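The Bag Wall, and Other Ways to Send a Book Home

I have a weakness for shops and workrooms that wrap things properly. My grandmother saved ribbon, my mother saved tissue paper, and I save drawstring bags, so when Trudy Donnelly invited me to see how Plendia gets its gift books ready, I cleared the whole morning and brought my own pen.

Trudy has been bagging books for 26 years, first at Rondano and now here, and she still gets a little cross about cardboard. A hardcover deserves cloth, she told me, before I'd even found somewhere to put my coat! The bags are black and close with a drawstring, and they hang in three rows from a tall white shelving unit next to the table, so you can reach for one without bending or digging through a box.
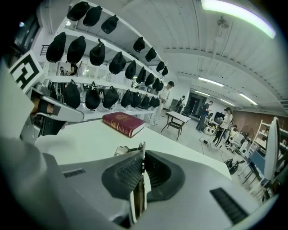
Picking the Right Bag

Start with the book lying flat and look at its thickness before anything else. A fat novel with square corners needs more cloth than you'd think (I always guess too small), and the string should close over the top edge without pulling. Gold decoration on a cover likes a soft lining, and Trudy slips the book in spine first, slowly, with one palm underneath.

She keeps the tabletop bare apart from the book she is working on, a habit I've been trying at home with very mixed results. My kitchen table has held the same pile of mail since January.

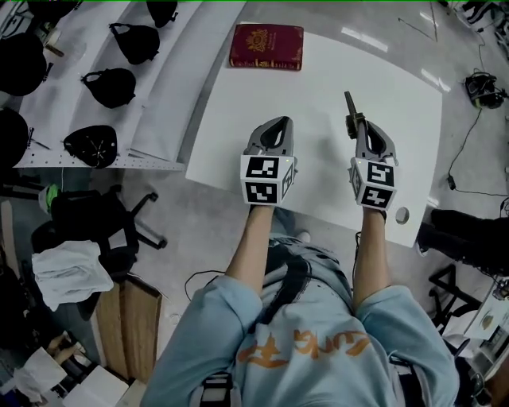
A dark red hardcover with gold on its cover, on the white worktable.

If you'd like to try it yourself, buy 2 bags in different sizes and see which one your favorite book prefers. Trudy's own favorite went to her niece last winter, bag and all, and she says she still misses the bag.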